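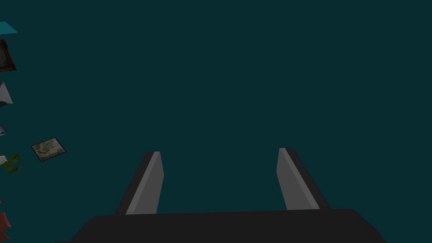 Two gripper fingers, open, against a teal background. Computer rendering.

Alaoui Opens Contract Disputes Desk for Small Suppliers in Zondunville

Small businesses that sell goods and services to public bodies will soon have somewhere closer to home to turn when a contract goes wrong. Alaoui, the commercial law practice with offices in Zondunville and Letine, is opening a disputes desk set aside for suppliers with fewer than 54 employees, and it would very much like those suppliers to come in and say hello before they have a problem as well as after.

The desk will be led by Hryhorii Kushnir, a partner who has spent most of his working life on the quieter side of contract law, reading delivery schedules and payment clauses and helping people on both sides of a bargain work out what they agreed to in the first place. He will be joined by two associates and a case clerk, all of whom already work at the Zondunville office and will be familiar faces to many clients.

"So many of the people who come to see us have been putting it off for months," said Kushnir. "They have an unpaid invoice, or a change order that was agreed over the phone, and they like the customer and hope to keep working with them. I understand that completely. What I'd love is for them to come and talk to us while everybody is still on good terms, when a decent letter and a cup of coffee can still do most of the work."

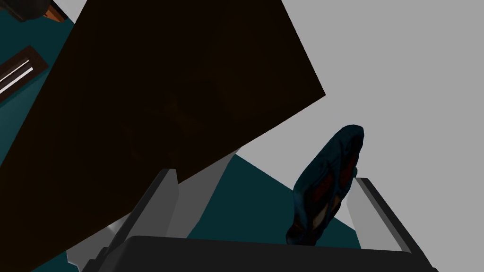 Anyone who books a first meeting will be asked to bring the signed contract, any amendments, and whatever letters or emails seem to matter, in whatever order they happen to be in. The clerk will sort them. Within 48 hours of the meeting, the supplier will receive a short written note that sets out the notice periods in the contract, the dispute steps it calls for, and what the desk thinks a sensible next move might be. The note is written in everyday language, and the first meeting and the note together are covered by one flat fee, agreed in advance.

Where the contract calls for negotiation or mediation, the desk will prepare the papers and go along to the sessions. Where it calls for arbitration, the desk can act from the first notice through to the hearing. Court claims will still be handled by the firm's litigation team in Letine, whose members have kindly agreed to come up to Zondunville for client meetings so that nobody has to lose a working day to the road.

Alaoui ran a smaller version of the service at its Juscombe branch last year, before that branch moved in with the Letine office. It took in about 48 matters, most of them late payment and disagreements over the scope of work, with a handful of questions over retained sums at the end of building jobs. Of those, 8 went on to arbitration. The firm learned a good deal from the Juscombe months, including that people who run their own businesses would much prefer an early appointment, and the new desk will open at 8 in the morning for that reason.

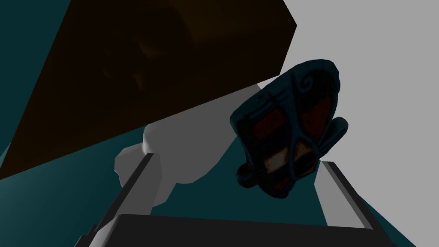 ZONDUNVILLE, May — The desk will begin taking appointments this month on the second floor of Alaoui's Zondunville office, in the rooms formerly used by the property team. An open house will be held on Friday from 2 in the afternoon, with short talks on notice clauses and record keeping, and plenty of time afterward for questions. Suppliers, bookkeepers, contract managers and purchasing staff from public bodies are all warmly invited, and there is no need to reserve a place.

"I hope the purchasing people come too," Kushnir added. "They have a hard job, and a clear contract helps them every bit as much as it helps the supplier."

About Alaoui

Alaoui is a commercial law practice advising businesses on contracts, property and employment. Appointments with the disputes desk may be made through the front desk at either office, in person or by telephone.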